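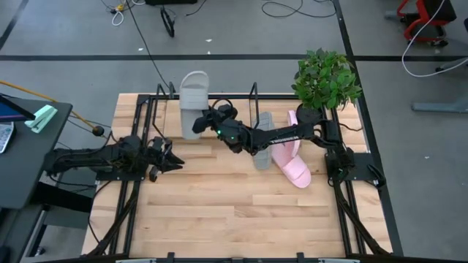 Marlene Marchand wrote that the proposed shoe rule should apply to the reading room only and that the lobby should remain as it is.

Category: Building Use > House Rules
Print this thread | E-mail this thread

jallier_office
Thu 22 February
The comment is noted. The draft asks all visitors to the Jallier building to change into indoor footwear at the door. Slides and slippers are acceptable. The trial would begin in March and last 5 weeks.

G. Ansari
I do not support the draft. Two benches cannot serve an evening concert audience. Please also state who will clean shared pairs.

karimi_wing
The Karimi wing adopted this rule last year, and our floors have needed less waxing. I respectfully disagree with the previous post regarding benches.

G. Ansari
The Karimi wing does not hold concerts.
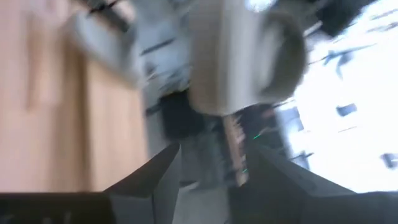
Revised wording, section 2

jallier_office
Concert evenings are exempt. Shared pairs will be cleaned by building staff each night. Further comments may be posted in this thread.

Related threads
Coat racks, north entrance
Fosovach Hall: floor refinishing dates
Lost umbrellas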